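Restaurants Should Put the Tap Water Back on the Table

The last time I ate out in Gamwood, the server asked whether we wanted still or sparkling. I said tap was fine. She said they could do that, and then it took 20 minutes and a second request before any came. The bottled kind had reached the next table before those people had their coats off.

I don't blame the server. She had been told what to ask, and the question is built so that the free answer isn't one of the choices. A lot of places do it now. Ten years ago a pitcher came with the menus and you poured your own. Then the pitchers went away, first at the expensive places and later at the ones that sell burgers.

I think this was a bad change and that owners should reverse it. I say that as someone who worked in dining rooms for nine years and knows what the margins are like. Rent in Clutonness has gone up every year I have lived here. Food costs more and so does help. If an owner tells me that a $9 bottle of water is what keeps the doors open, I believe the owner is worried, but I don't think the water is where the problem gets fixed.

A diner who pays $9 for water usually takes it out of something else. People come in with a number in mind, whether they say it or not. When I waited tables, the parties who started with two bottles of sparkling were often the same ones who split a dessert or skipped it. I can't prove that one caused the other. I can say that the check at the end of the night was seldom as big as the first five minutes suggested it would be. 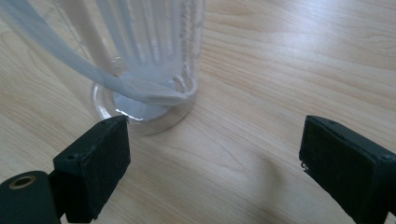

There is also the matter of how it feels to be sold something before you have read the menu. Most people don't like to look cheap in front of a date or a boss, and the still-or-sparkling question leans on that. Some of them pay up and remember it later. My neighbors stopped going to a place they had liked for years over exactly this. They never complained to the manager. They just went somewhere else, and the manager has no way of knowing why.

The usual defense is that tap water tastes bad. In some towns it does. Ours is fine, and where it isn't, a filter under the bar takes care of most of it. Tilahun, the small lunch place behind the post office, filters its own and keeps it cold in the same cooler as the milk. They bring it without asking and come back to fill it. I have never seen anyone there send it back.

The other defense is labor. Pouring water takes time, and a server with a full section doesn't have any to spare. That is true if you insist on pouring it by the glass all night. Leave a pitcher and the job is done by the customers, who are happy to do it. Washing a pitcher is no more trouble than hauling cases of bottles up from a basement and carrying the empties out back in the morning.

I would not ban bottled water. Some people prefer it, and bubbles are nice with a heavy meal. List it with the drinks, print the price, and let people order it the way they order a beer. What I object to is making it the first thing anyone hears. At Mondudetti, where a table of two can easily spend $72 before the tip, the bottle doesn't even appear on the menu. You learn the price from the check.

A customer who is going to spend that much on dinner can be given a glass of water first.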